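Gurnanness Constituency Party
Minutes of the Executive Meeting

Held on Wednesday, June 28, 2023, in the upper meeting room, Wiker House
Chair: Gerrit Aerts
Minutes: Branch Secretary
Quorum: 9 members. The meeting was quorate throughout.

1. Apologies and declarations
Apologies were received from the Policy Officer and the Youth Delegate. The Membership Secretary declared an interest in item 5, being a resident of the Predatano ward.

2. Minutes of the previous meeting
Approved with one correction. Under "Ward boundaries", the words "shall be merged" to read "may be merged". The Chair signed the corrected copy.

3. Delegate selection for the regional conference
3.1 The Secretary reported that the regional office had confirmed an allocation of 5 delegates. Under rule 9 the allocation is based on paid-up membership at the close of December, which stood at 3649.
3.2 Mr Hallgrímsson asked whether members in arrears at that date but since reinstated could stand. The Secretary advised that they could vote in the selection but could not be nominated.
3.3 It was proposed that selection be by postal ballot, with a single transferable vote. An amendment to hold the ballot at a general meeting was put and lost. The original motion was carried.
3.4 Nomination forms to be sent to ward secretaries together with the timetable. Forms returned without a seconder will be treated as invalid.
Action: Secretary

4. Local manifesto, draft chapter on skills and industry
4.1 The draft had been circulated with the agenda. Members noted that the section on technical training repeated the text of the previous manifesto and gave no costings.
4.2 The Chair ruled that discussion be limited to structure. Wording will be taken at the policy forum.
4.3 Agreed that the paragraphs on apprenticeships and on business rates be separated, and that the reference to the Wiker industrial estate be moved to the chapter on planning.
Action: Policy Officer

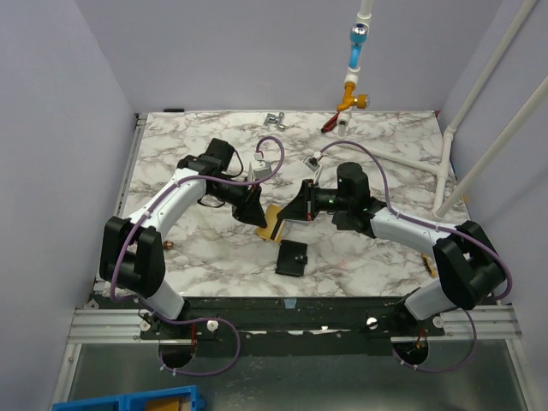 5. Predatano ward by-election
5.1 The Organiser reported that the notice of vacancy had been published. No polling date had been set.
5.2 A campaign budget of 800 pounds was proposed, to be drawn from the election reserve - printing to be the first call on it. Carried, with one abstention.
5.3 Candidate interviews to be conducted by a panel drawn from outside the ward. The Chair will write to the neighbouring branches for names.
Action: Organiser, Chair

6. Any other business
6.1 A request to change the starting time of executive meetings was deferred.
6.2 The Secretary reminded officers that reports received after the agenda has been issued will be held over.

7. Next meeting
Date to be notified by the Secretary. The meeting closed without further business.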